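Section 4. Clearing and setting cups

4.1 Scope
The Drenia arm can be set up to pick up, move and stack paper cups on a flat table. It is a slow helper. A person clears a table faster, and the arm should be bought for steady, dull work where speed does not matter. Washing up, wiping and handling glassware are not supported in this release.

4.2 Before you start
Fit the padded fingers supplied in the Brorketti kit. The bare fingers mark paper and will crush a thin wall.
Check that the arm is clamped to the table and that the stop button is within reach.

4.3 Teaching the grip
1. Stand an empty cup upright, mouth up, in the work area.
2. In the Nondon panel, choose Tasks, then Cups, then Teach.
3. Set the opening to 110 mm.
4. Lower the fingers until they sit on either side of the cup. Keep them below the rim.
5. Close the fingers in short presses of the Close key. Stop when both touch the wall.
6. Press Close 2 more times. The rim may become slightly oval. If the wall folds, open the fingers, fit a new cup and go back to step 3.
7. Set the hold time to 400 ms and press Save.
8. Run the task 4 times and watch each lift from start to finish.

Note: The wrist camera must see the base of the cup during teaching. If the rim hides it, raise the camera bracket one notch and repeat step 4.

Note: Results vary with the make of cup. Cups with a ribbed sleeve need their own saved grip.

CAUTION: Do not teach or run this task with hot drinks. The arm cannot tell a full cup from an empty one by weight.

4.4 Known limits
Nested cups are often lifted as one. Cups lying on their side are skipped and left for a person to collect. Krajčí tables with a raised edge need the low approach setting (see 6.2).

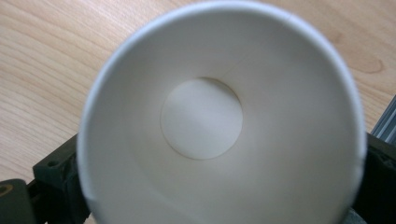 Fig. 4-1. Paper cup held between the two fingers, viewed from above.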